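Gift Wrapping and Hamper Service: Frequently Asked Questions

Last updated June 8, 2022

Ordering

What does Bevby do?
We wrap presents and pack gift hampers, either with goods from our own shop or with things you send to us. Most of our work is for birthdays, new babies, weddings and leaving presents. We also take orders from offices, though these need more notice.

How much notice do you need?
Two working days for a single parcel and nine for an office order. We stop taking wedding orders for July once the diary is full, and the website will show those dates in grey.

Can I order by telephone?
Yes, in the mornings only. The person who answers will usually be Beatriz Bastos, who runs the packing room. Please have your delivery postcode ready, and the name of the person receiving the gift spelt as you want it on the card.

Is there a minimum order?
No. We will wrap a single paperback if that is what you need.

Sending us your own items

Where do I send them?
The address is on your confirmation email. Please write your order number on the outside of the parcel and put a note with the same number inside. Outer labels do get torn off in the post, and a parcel without a number goes on the query shelf until somebody rings us.

What can't you accept?
Fresh food, live plants, anything in an aerosol can, candles that have already been lit, and cash. Gift vouchers are fine. Medicines are not, even the sort you can buy in a supermarket.

Are my things insured while you have them?
They are covered up to £996 per order from the moment we sign for them until the courier collects. If your gift is worth more than that, tell us before you send it and we will give you a price for extra cover.

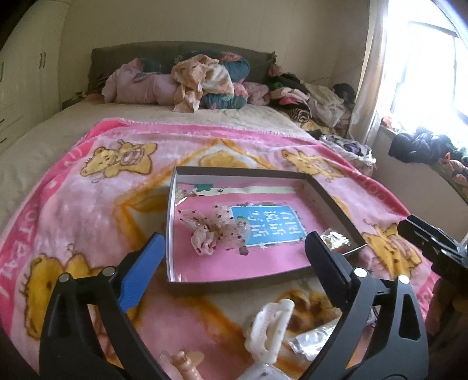
Do you return packaging that came with the item?
Only if you ask. Tick the box marked "keep original packaging" when you order and we will fold it flat and put it underneath the gift. Otherwise it goes for recycling. Shop receipts are always sent back to you by post, never placed in the parcel.

Boxes, paper and cards

Which box sizes do you have?
Small, medium, large and a long narrow one for bottles or umbrellas. The large box is 37 cm along its longest side. Anything bigger is wrapped in paper only and sent in a plain outer carton.

Can I choose the paper?
You can choose from the patterns shown at checkout. The Donarus range is thicker and holds a crease well, so we suggest it for boxed gifts. The Peeters tissue is better for clothes and other soft things — it comes in plain colours only.

Can the card be in another language?
Yes. Send us the exact wording by email and we will print it as you wrote it. We can't translate or check spelling. Handwritten cards are in English only.

Can you remove the price from an item?
We take off stickers where they come away cleanly. Printed prices, such as those on the back of a book, are covered with a small plain label.

Delivery and changes

Who delivers the parcels?
Provov, on a tracked service. Someone has to sign, but it can be a neighbour if you say so in the delivery notes.

Can I change an order after paying?
Until we start packing, yes. After that we can still change the delivery address, but not the contents or the paper.

What if something arrives damaged?
Keep the box and everything in it, and ring or email us within two days of delivery. We will arrange the collection and pay for it.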